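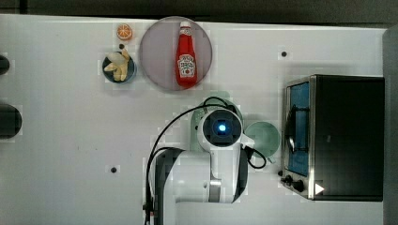 How long does an opened bottle of ketchup or mustard keep?

Ketchup is at its best for a month on the shelf or six months in the refrigerator. Yellow mustard keeps up to a year if it stays cold. Mayonnaise is the strict one: two months after opening, always chilled, and it goes in the trash if it has sat out on the picnic table for a whole afternoon.

We get this question every spring, when people start clearing out their refrigerators before the outdoor season. This month's item covers the door shelf, the pantry, and what the swap shelf at the Alness Street kitchen can and can't take from you.

The date on the bottle

The printed date on most condiments is a quality date. It refers to the unopened bottle, and the maker is telling you when the flavor and color start to slip. Once you break the seal, that date matters less than the day you opened it. Write the month on the cap with a marker. A strip of masking tape works too, and it peels off when the bottle is empty.

If you have a bottle with no month on it and can't remember opening it, look at the neck and smell the contents. Mold, fizzing, a swollen bottle, or a yeasty smell means throw it out without tasting. A little clear liquid at the top of ketchup or mustard is normal separation and will shake back in.

What has to be cold

Mayonnaise, tartar sauce, ranch and other creamy dressings, horseradish, pesto, and anything labeled "refrigerate after opening" need to be cold. The door is the warmest part of the refrigerator, so creamy dressings do better on an inside shelf. Ketchup, mustard, and hot sauce can have the door.

Soy sauce, vinegar, and honey are fine in a cupboard. Soy sauce loses some flavor after a few months at room temperature, and people who use it slowly may want to chill it. Honey should stay out of the refrigerator, where it turns stiff and grainy. If it has already done that, stand the jar in a bowl of warm water for a while.

Maple syrup is the one that catches people. Real maple syrup can grow mold after it is opened and belongs in the refrigerator. The pancake syrup kind, made mostly from corn syrup, does well in the pantry. Check the ingredient list if you aren't sure which you bought.

Natural peanut butter, the kind with oil on top, lasts longer cold. It is also harder to spread that way. Stir it well the first time, before it goes in, and it will mostly stay mixed.

Squeeze bottles and jars

A squeeze bottle stays cleaner than a jar, because no knife goes into it. Wipe the tip before you close the cap. The dried ring that forms there is where trouble usually starts. If the cap is already stuck, hold it under hot tap water and it should turn.

With jars, use a clean spoon every time. Jelly with toast crumbs in it will mold weeks before jelly without. The same goes for pickles – use a fork, keep your fingers out, and make sure the brine covers whatever is left.

Please don't top up an old bottle from a new one. The old contents stay at the bottom and you lose track of the date. When you get down to the last spoonful of mustard, add oil and vinegar to the jar, put the lid on, and shake it for a salad dressing. Use that the same day. The end of a ketchup bottle can go into chili or baked beans with a splash of water.

Buying less

The large bottle is cheaper by the ounce, but only if you finish it. For a household of one or two, the 12-ounce size is often the better buy for anything used on weekends only. Barbecue sauce is a good example. It keeps four months in the refrigerator, and many of us open one in June and find it again the next June.

Before you shop, take everything out of the door and line it up on the counter. Put duplicates together and decide which one gets used first. Wash the door shelf while it is empty, with warm water and a little dish soap, and dry it before the bottles go back. Most people who do this find they don't need to buy any sauce for a while.

The swap shelf

The shelf in the Alness Street kitchen took in 700 items last year. Of those, 230 were condiments and sauces, which makes them the largest group by a good margin. We had to throw out 35 of them because they had been opened, and we would like that number to be lower.

The rules are the same as before. We can take bottles and jars that are sealed, clean, and not past the printed date. We can't take anything opened, even if only a little has been used, and we can't take home canning. Glass is fine if it arrives in a box or a bag that will hold the weight. Takeout packets are welcome if they are dry and unbroken – put them in a zip bag, one kind to a bag.

Leave donations on the lower shelf, to the left of the sink. The upper shelf is for things that have already been checked. Drop-off is Wednesday from 4 p.m. until 7 p.m., and you can pick things up during the same hours. There is no sign-in and no limit, though we ask that you leave some for the next household.

Empty bottles

Plastic squeeze bottles go in the blue cart once they are rinsed. They don't have to be spotless. Put in a little water, close the cap, shake, and pour it out. Leave the cap on. Glass jars go in the glass bin behind the Plenen Road lot, with metal lids taken off and put in the blue cart separately.

Clean glass jars with lids that fit are also wanted for the seed exchange in the fall. Pint size and smaller is best. Soak the labels off if you have the time, and leave the jars in the crate by the kitchen's back door.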